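Re: [cundow-residents] Green bin changes from August 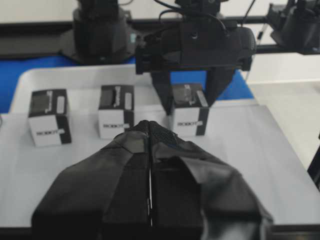 Sorry for the slow reply, been flat out and only just got through the digest. Few things on the bins.

The fortnightly swap is definite as far as I know. Green goes every week, red goes every second week. The letter had it backwards on page 2 which is why half of Akden Street put the wrong one out.

> Does anyone know if we can keep the old 240 litre red bin or
> do they take it away? We've got two in nappies and I can't see
> us getting by on the small one. Also who do we ring, the number
> on the letter just rings out.

You can keep the big one but you have to ask for it, and there's a yearly fee. Form is at the library desk, not online yet. Nappies count as a reason, so tick that box and you might get the fee knocked off. We did it last year when they trialled our end and it took 10 days.

Number on the letter is the old depot. Collection's with Žukauskas now, Atel only do the street sweeping. Try before 9 am, after that you sit on hold forever.

Other stuff:

- compost liners: only the green ones with the seedling logo. Biodegradable on the packet is NOT the same thing, they'll sticker your bin and leave it
- pizza boxes go in green, even the greasy ones
- no soil, no bricks, no treated timber. Lawn clippings fine
- lids have to close. They're getting picky about taht

Roughly 4,000 households are switching over at once so expect missed pickups the first couple of weeks. If yours is missed leave it on the kerb and report it by 4 pm, they don't come back if you've wheeled it in.

Has anyone had their kitchen caddy yet? Ours hasn't turned up and next door got two. Happy to collect if theres a spare going.

Off to work

--
cundow-residents mailing list
To unsubscribe reply with "unsubscribe" in the subject line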